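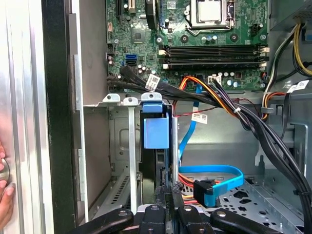 Kanako Sugawara asked whether the memory should come out before the drive or after it, and whether the order matters at all on these old office machines. It matters a little. On this model the drive cables run close to the memory slots, and it is easier to get a hand in when the cables are still lying where the factory put them. So memory first, then drive, then everything else.

That question comes up every time we post one of these pages, so the order we follow is set out under the headings that go with the gallery. The machine is one of a batch of desktop towers that came to our bench from an office clear-out in March. They are being stripped for parts, and the good parts go into the towers that will be kept.

## The board

The motherboard is green, with four black memory slots side by side. Each slot has a white clip at both ends. Push both clips outward and the module lifts by itself. If it doesn't, check the clips again before pulling.

The processor is still in its socket, under a square metal frame with a latch arm along one side. We leave the processor in place until the board is out of the case and flat on the mat. The socket pins are the easiest thing in the whole machine to ruin, and a board with bent pins goes straight to scrap.

Clean the top of the processor with a lint-free wipe and alcohol. Paper towel leaves fibers. When the board goes back into service it gets fresh paste. We use the Stunar tube from the second drawer, and a dot the size of a pea is plenty.

## Cables

There is one blue SATA port and one black one, stacked on top of each other near the edge of the board. Write down which drive was on which port. Isamu Tsuji puts a strip of masking tape on each cable and writes the port color on it, and the rest of us have started doing the same.

The black cables run together in a thick bundle with a white barcode label around it. Leave the label on. It is the quickest way to match a set of cables to a case when they end up in a box with others - and they always end up in a box with others.

The orange and yellow power wires are held with a small white cable tie. Cut ties with flush cutters, from the side facing away from the wires. A knife will work right up to the time it goes through the insulation. New ties are in the Dilia tub on the shelf.

When you unplug a power connector, hold the plastic body and press the latch. Don't pull on the wires. The small white connectors are stiffer than they look, and a slight rocking motion along the long side helps.

## Sorting

Parts go in these places once they are out:

- Memory: antistatic bags, one module per bag, size written on the bag
- Hard drives: Kaneko crate, label side up, not stacked more than 2 high
- Heatsinks and fans: open bin under the bench
- Screws: the tray with the lid, case screws on the left and drive screws on the right
- Power supplies: floor shelf, cables wrapped and tied

Drives from this batch are 500 GB. They are wiped before anything else happens to them, and a drive that fails the wipe is drilled. The wiped ones get a green dot.

Memory is tested in the Clallix tower by the window, one module at a time. A full pass takes a while, so start one before lunch. Anything with a single error is out. We used to keep the doubtful ones in a separate bag, but they kept finding their way back into machines.

## Tower 517

The tower with the number 517 on its sheet needs a new side panel latch. Otherwise the case is fine and can be used again. If you are looking for a spare latch, there are 6 in the parts cabinet, in the drawer marked "panels." Two of them are for the older case and won't fit, so hold them against the panel before you screw anything in.

Dust goes out with a soft brush and the small vacuum. Hold the fan blades still with a finger while you do it. Compressed air is fine outdoors, but please don't use it at the bench, where it all lands on the next machine.

Sheets for the finished towers go in the folder by the door, with the memory size, the drive size and your initials filled in. Leave the date blank if the memory test is still running.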